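Cleaning and Storing Freshwater Tackle at the End of the Season

Clakach Angling Association, Member Guidance

Rods and reels that are put away dirty in the fall are seldom ready for use in the spring. This page sets out the procedure the Association follows for its own loan equipment at the Kalisberg boathouse. Members are encouraged to follow the same steps at home with personal tackle. Allow one full afternoon for a set of two or three rods.

What you will need

A bucket of lukewarm water, mild dish soap, a spray bottle, an old toothbrush, cotton swabs, soft cloths, reel oil, reel grease, and masking tape for labels. Do not use solvent cleaners on cork, painted blanks, or plastic reel parts.

Step 1. Take everything apart

Remove hooks, lures, swivels, and leaders before anything else. Place used hooks directly in a lidded container. Separate the rod sections. If a joint will not come free, do not twist it. Hold the rod on each side of the joint and pull straight. Joints that remain stuck should be brought to the bench at Wundstead, where they can be released without damage to the blank.

Step 2. Wash the rods

Wipe each section from the butt toward the tip with a cloth dampened in soapy water. Clean the feet of the guides with the toothbrush. Draw a cotton swab through each guide ring; if it leaves fibers behind, the ring is cracked or chipped and should be replaced before the rod is used again. Cork handles may be scrubbed gently. Mist the sections with clean water to rinse them, and dry them with a fresh cloth.

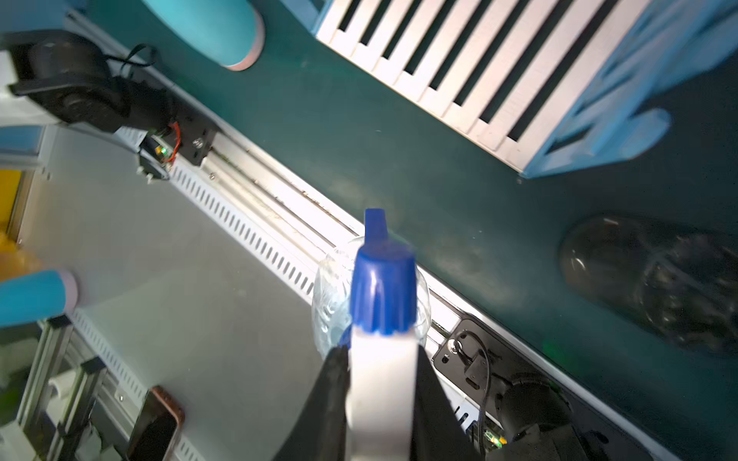

Step 3. Clean the reels

Never submerge a reel. Loosen the drag fully, remove the spool, and wipe the body with a damp cloth. Old grease around the main gear should be lifted out with a swab and replaced with a thin layer. Put one drop of oil on the handle knob, one on the bail hinge, and one on the line roller. More than this attracts grit.

Leave the drag loose for the winter. Reels from the loan collection are to be returned with the drag loosened, and staff will check this when the equipment is signed in.

Step 4. Deal with the line

Monofilament that has been fished for a full season should be stripped off and recycled. Collection tubes are fixed beside the landing at Espiritu and inside the door at Kalisberg. Cut the old line into lengths of less than 6 inches if it must go in household trash. Braided line may be kept — reverse it on the spool so that the unused end is outermost.

Fly lines should be washed in lukewarm water, wiped dry, and stored in wide, loose coils.

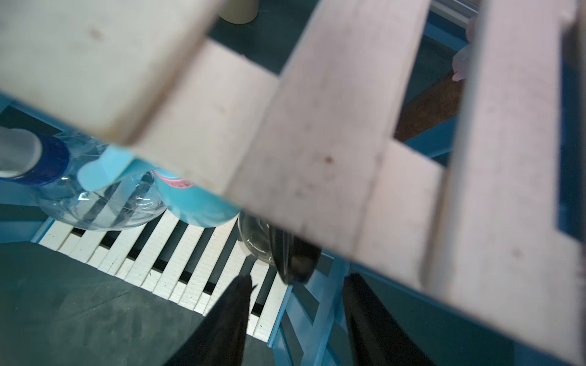

Slatted boards at close range, with small brown spots.

Step 5. Dry and inspect

Leave all parts in a room with moving air overnight. Keep them away from radiators and direct sun. When they are dry, run a fingertip along each blank and note any nick or flat spot. Check the thread wrappings for lifting. Small gaps in the varnish can be sealed at home, but a cracked blank cannot be repaired to a standard the Association will accept for loan use.

Step 6. Store

Rods should stand upright or lie flat with support at no fewer than three points. Cloth sleeves are preferred to sealed plastic tubes. The storage room should stay above 40 degrees Fahrenheit where possible.

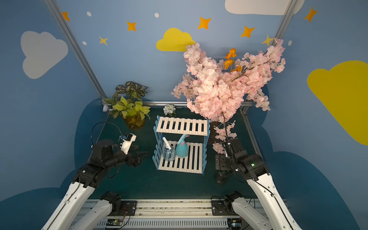 Label each rod with a strip of masking tape above the handle, giving the length, the line rating, and any fault found in Step 5. Loan rods already carry a number from 1 to 37, and this number should be copied onto the reel bag. Lures go back in the box only when fully dry, with the lid left open for a day.

Returning loan equipment

Loan tackle is accepted at Kalisberg until 5 p.m. through the end of November. Equipment returned later must be taken to Wundstead. Please report missing parts at the counter so that replacements can be ordered before the April opening.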